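# The Lump Under the Jaw

Small lump, just below the ear. Doesn't hurt. Moves a bit when you push on it. Most people who end up at the Ullberg salivary clinic had theirs for a year or more before they mentioned it to anyone, and plenty only mentioned it because a dentist or a barber did first.

The parotid is the biggest of the salivary glands, one on each side, wrapped around the back of the jaw. Most growths in it are benign. The usual one is called a pleomorphic adenoma, a mixed tumor in the older books. Slow. Rubbery. Years go by.

So why take it out? Two reasons the surgeons at Ullberg give, over and over, in a clinic that starts at 7:30 and never runs on time. It keeps growing. And a small share of them turn into cancer if left long enough, which can mean decades. 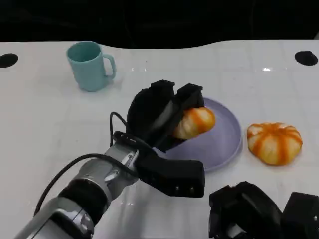 The trouble is the facial nerve. It comes out of the skull behind the ear and fans out right through the gland, the branches that close your eye, lift your lip, wrinkle your forehead. Thin as thread in places. Taking out the lump means finding the nerve first and then working along it, millimeter by millimeter, with a monitor that beeps when a muscle twitches. Slow morning. Nobody chats much.

Old approach was to shell the tumor out of its capsule like a pea. Quick, small scar, and then it came back, sometimes as a dozen little nodules scattered through the scar tissue. Much worse to operate on the second time. That's why a cuff of normal gland comes out with it now.

How much cuff is the argument. Brunton, the hospital across the river, still takes the whole outer lobe in most patients. Ullberg leans toward smaller operations when the tumor sits low and near the surface. The two departments pooled their charts last spring: 116 patients, 12 of them with some weakness in the face on the day after surgery. Most of that weakness faded over the following months. Recurrence they can't say yet, it takes 15 years to know anything and the oldest records in the Hanier archive are on paper, half of them misfiled. 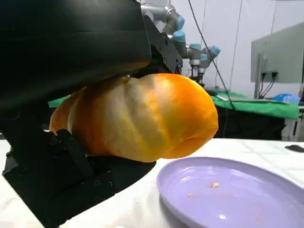 **Does a needle biopsy spread the tumor?**

The risk with a fine needle is very low, and the result helps the surgeon plan how much gland to remove. A cut biopsy through the skin is a diffrent matter and is usually avoided.

There are odder after-effects. The earlobe goes numb, often for good, and people find out when they put in an earring or hold a phone. Some patients sweat on the cheek when they eat, because nerve fibers meant for the gland grow back into the skin instead. Frey syndrome. One patient at Brunton keeps a napkin folded in a shirt pocket for lunches. Botox injections help, and need repeating.

Follow up at Ullberg is a visit at six weeks, then one a year, with an ultrasound if anything feels off. A lump that grows fast, hurts, or comes with a droopy face dosen't wait for the next slot. Those get seen the same week.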